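Home | Set-up | Recording | Hand care | Back to top

Section 4: Recording your first examples

Righto, arms homed and Celteo running? Good. These are the steps I follow at Leltthorpe every time I start a new task set, and they'll get you through yours as well.

1. Clear the table and put out one object. Just one! Wake both hands and bring them forward.
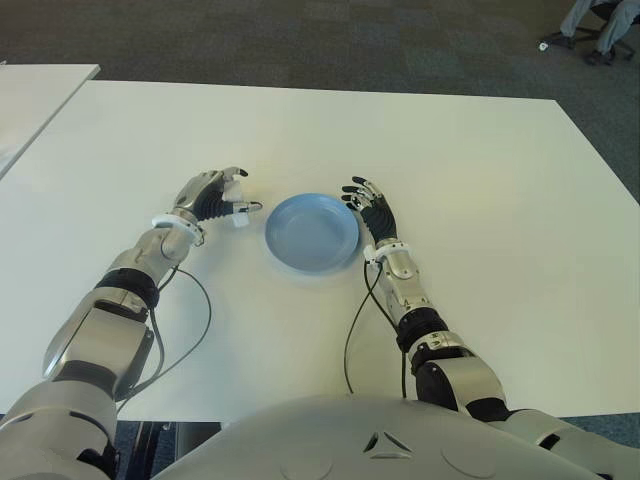

Start positions matter more than I ever expected when I began doing this. My first batch all started from the same pose and the model learned that pose and not much else (a whole afternoon down the drain). So pick a start, record a few, then shift things. With the plate I like a hand on either side of the rim, fingers open, so neither arm has a head start. Check your cables too, and leave them enough slack to droop on the table.

2. Press Record in Celteo, wait 2 seconds, then move. The pause gives the trimming tool a clean edge to find.

3. Go slowly with the near hand and keep the other one still. If you fumble, keep going! I save my fumbles under "recovery" and the Semaan trainer makes good use of them.

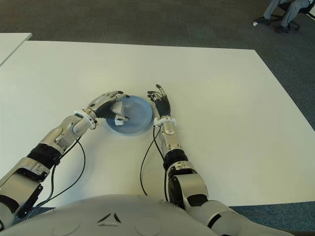 Fig. 4-2. Left hand over the plate, right hand upright beside it.

4. Press Stop and label the example straight away. Object, hand, result. I've tried labelling at the end of the day and I don't recommend it.

Note: Celteo closes a recording by itself at 600 frames. If yours keep getting chopped, you're probably dawdling at the start.

5. Swap to the wrist view and check that the fingertips and the object are both in the picture. A bit of blur up close is fine.
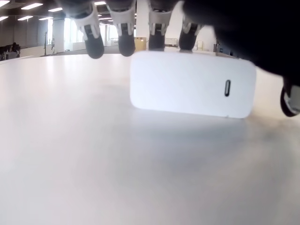

6. Change the object or its angle and go again from step 2. My last Tornholm set came to 295 examples, and I'd still have liked more with the object turned side-on.

CAUTION: Keep your own hands off the table while the arms are live, even to nudge something a centimetre. Press Pause first.

7. When you've finished, park both arms, then export the set. Export takes a while, so leave the window open until the bar turns grey.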